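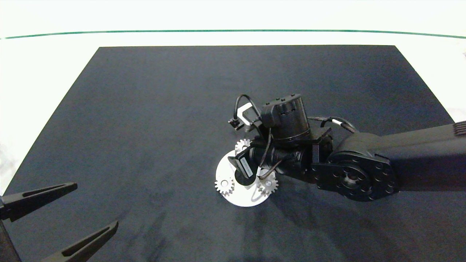
Spur gear

A spur gear is a toothed wheel whose teeth are cut straight and run parallel to the shaft it turns on. It is the simplest kind of gear and by far the most common. Two spur gears will mesh only if they sit on parallel shafts and their teeth are of matching size and shape. They are used in clocks, hand drills, lathes, washing machines, winches, bicycle hubs and many sorts of toy and model.

Parts

The body of the gear is called the blank before the teeth are cut. The hole through the middle is the bore, and the thicker part around it, where there is one, is the hub. The edge of the bore is often given a chamfer – a small sloping cut – so that the shaft goes in without catching. Larger gears may have a thin web or a set of spokes between hub and rim to save weight.

The distance across the teeth, measured parallel to the shaft, is the face width. A gear with a long face width and few teeth looks more like a ridged cylinder than a wheel, and is usually called a pinion. In a pair of unequal gears the smaller is always the pinion and the larger is simply the gear or the wheel.

Tooth size

In metric countries tooth size is given by the module, which is the pitch diameter in millimetres divided by the number of teeth. A gear of module 2 with 15 teeth therefore has a pitch diameter of 30 mm. Older British and American machines use diametral pitch, the number of teeth for each inch of pitch diameter. The two systems do not mix, and gears that look alike on the bench may still bind or rattle when run together.

Very small tooth counts bring a difficulty known as undercutting, where the cutter removes metal from the root of the tooth and weakens it. It can be avoided by shifting the cutter slightly outwards, a practice called profile shift.

Materials

Steel is the usual choice where the load is heavy. It may be left as cut, or hardened and then ground. Cast iron is cheaper and quiet in use, and was long the standard material for the change gears supplied with lathes. Brass is found in clocks and instruments. Nylon and acetal gears are light, need little or no oil, and are often white or off-white, though they wear quickly against a rough metal partner. 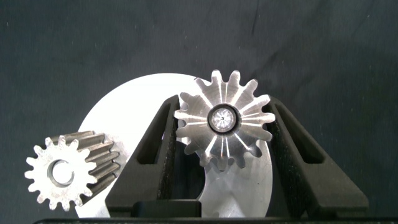
The finish of a steel gear depends on how it was made. Teeth cut on a hobbing machine show fine marks along their length, while ground teeth are brighter and smoother. Flat faces are generally turned, and a light brushing afterwards gives a satin surface. Bare steel should be kept lightly oiled in store, as finger marks alone can start rust.

Gear ratio

The ratio of a pair is found by dividing the number of teeth on the driven gear by the number on the driver. A pinion of 15 teeth driving a wheel of 60 gives a ratio of four to one: the wheel turns once for every four turns of the pinion, with about four times the turning force, less a little lost in friction. Two gears in mesh turn in opposite directions. If they must turn the same way, a third gear, the idler, is placed between them. It has no effect on the ratio.

Fitting and handling

Gears are fixed to their shafts by a key, a grub screw, a pin or a tight press fit. A small gap called backlash is left between meshing teeth to allow for oil and for the metal growing as it warms. Too much causes noise and lost motion.

Loose gears are best laid on a mat or cloth, as a drop on to a hard floor can raise a burr on a tooth tip. A burr should be taken off with a fine stone before the gear is used.

Collections

The workshop museum at Torenero holds 2,802 loose gears and blanks, most of them from the stores of the Bouchard works, which made change gears for small lathes. The collection was sorted by Godelieve Brouwer, who found 113 that matched no drawing in the works' own books. Her list was later revised by Ornella Rizzi and published by Hultura in eight thin volumes, arranged by module and then by bore. The last covers brass gears only and is out of print.

See also

Bevel gear
Helical gear
Rack and pinion
Worm drive
Change gears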